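Stomescombe Works — monthly walkround, ground floor and stores
Mon 15 June

Fire exits — clear, both sides. Rear door sticks at the bottom, needs planing. Second month running.
Extinguishers — tags in date except the one by the loading bay. Tag missing altogether. Ask Gultetti to re-tag.
Emergency lights — OK on test. Stairwell one slow to come on, keep an eye.
First aid box — short on burn dressings and small plasters. Eyewash expires end of month, reorder now pls.
Ladders — No. 6 has a cracked foot. Taken out, label on it. Do NOT put it back on the rack.
Racking — bay 21 upright dented low down, forklift height. Unloaded the bottom shelf for now. Meireles to quote.
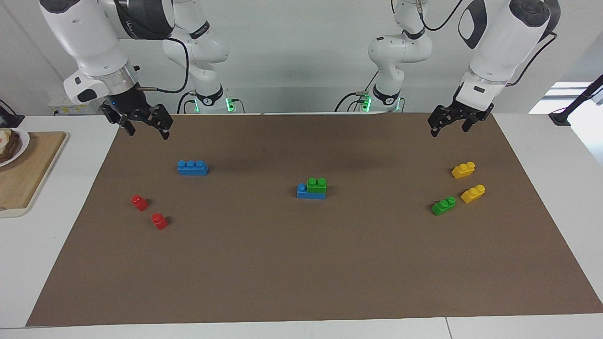 Bogumił Czarnecka
Site safety rep

Floors — wet patch under the sink again, same as May. Mat is curling, trip hazard, bin it.
Work tables — pass. Brown paper on the white table OK, bricks on top.
Chemical cupboard — locked, key where it shoud be. Cloremo drum has no data sheet in the folder. Printed one, still needs signing off.
Noise — compressor room up to 47 minutes of running at a stretch, ear defenders on the hook but only one pair fits properly.
Waste — cardboard stacked against the meter cupboard. Moved it. Please stop doing this.
Visitor book — last page nearly full. New one in the office, top drawer.

Open from last time: handrail bolt (done), gutter over bike shed (not done), door closer in room 129 (part on order, chased twice).

Anything marked as not done goes on the board by Friday with a name agianst it. Copy of this in the red folder.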